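Notes for the Wisodley talk, Aug 31, 2020. Speaker: Ekaette Edet. Leave the title slide up until the room settles.

## Slide 2: What the game is

- Wisodley is a canal and harbor management sim. PC and Linux builds only. No console version is planned before release.
- Player runs one shipping company on a map of 33 ports.
- Barges carry goods, locks limit traffic, ports set prices. State these as the only systems the talk covers. Combat and diplomacy were removed in June.

## Slide 3: The traffic problem

- Original pathfinding: each barge computed its own route on departure and kept it.
- Result: queues at the Asberg lock. In the worst saved game, 296 barges were assigned to that lock in one season.
- Players read this as a bug. The code was doing what it was told. Route cost was distance only, with no term for waiting.
- Show the graph for about ten seconds, then move on. The axis labels are small, so read them out: horizontal is game days, vertical is queue length.

## Slide 4: The fix

- Lock queues now publish an expected wait once per game day.
- Barges read that value at each junction and may reroute.
- Rerouting costs a small penalty. Without it, barges switched back and forth between the Lustel and Asberg branches and arrived nowhere.
- Penalty was tuned by hand over 19 test maps. Mention that the value is a plain number in a config file and that modders can change it.

## Slide 5: Cost on the CPU

- Budget for traffic is 2 ms per tick on the low-end test machine.
- The old version went over budget at almost 200 active barges.
- The new version shares route tables between barges with the same destination. Memory use goes up, time per tick goes down.
- Skip the table of timings if running late. It is in the handout.

## Slide 6: Goods and prices

- Port prices update after unloading, in a fixed order by port ID.
- Fixed order matters for multiplayer sync. Random order broke it twice.
- Mägi, the northernmost port, updates last and had stale prices for one day. Now corrected with a second pass.

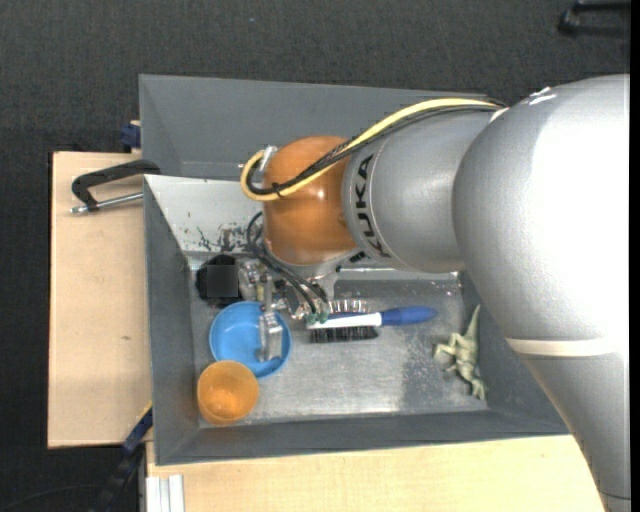
Ohemaa Akolgo asked after the dry run whether the reroute penalty should scale with cargo value, as a barge full of grain can afford to wait and a barge full of fish can't. Answer if it comes up again: tried on a branch, not merged. It worked for single cargoes and gave odd results for mixed loads.

## Slide 7: Open items

- Save files from before the traffic change load, but barges keep their old routes until the next port.
- Lock upgrades don't refresh the expected wait until the following day.
- Demo save is on the second laptop, slot 4. Start it paused.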